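Mamov table, pale finish: a long review after a winter of use

I'd been after a plain, light-coloured table for the back room for longer than I care to admit. The old one was a dark, heavy thing that came with the house, and every grey afternoon it seemed to soak up what little light we had. So in January, with my birthday money and a bit put by, I ordered the Mamov from Serra, in the palest of the finishes they do.

Delivery first. It came in one long box, very well packed, and I needed Hala from next door to help me get it round the bend in the hall (thank you, Hala, and sorry again about your elbow). The instructions are mostly drawings, and quite good ones, though the fourth shows the legs the other way up from how they sit in the tray and I went wrong there for a good while. Start to finish took me 47 minutes, including a cup of tea and a sulk. You get a little key in the packet, but I used my own because it has a longer handle and is kinder on the wrist.

Now the top, as that's what you really live with. It's a soft, creamy beige with a very faint grain running through it, and it's smooth enough that a sheet of writing paper glides about if you don't hold it down. I sew on it, wrap parcels on it and do the household papers on it, and it has put up with all of that cheerfully. Tea rings come off with a damp cloth if you get to them the same day. I left one overnight and had to go at it with a drop of washing-up liquid, but it went in the end.

What I hadn't bargained for is how pleasant the colour is to work against. Dark thread shows up beautifully! White thread less so, I'm afraid, and I have lost more than one white button on it. If you do a lot of white work you may want a coloured mat.

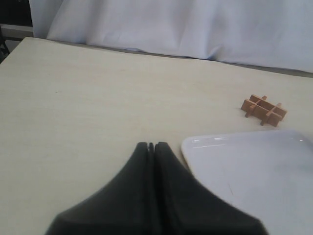 Yabsira Negash

I keep mine with white cloth hanging behind it, and the two go together nicely, the cloth being a slightly cooler white and the table that bit warmer. Do think about the hem if you try the same, as mine rumples along the back edge and I'm forever meaning to take it up.

Grumbles, then. The feet are hard plastic and squeak on a bare floor, so I've stuck felt pads on them. I'd also have liked a drawer, even a shallow one for scissors. The Clurnum has one, I believe, but it costs a fair bit more and only comes in dark finishes, and I'd had quite enough of those.

Would I buy it again? Yes, I would, and my sister is now measuring up for one. Tell her to order the felt pads at the same time.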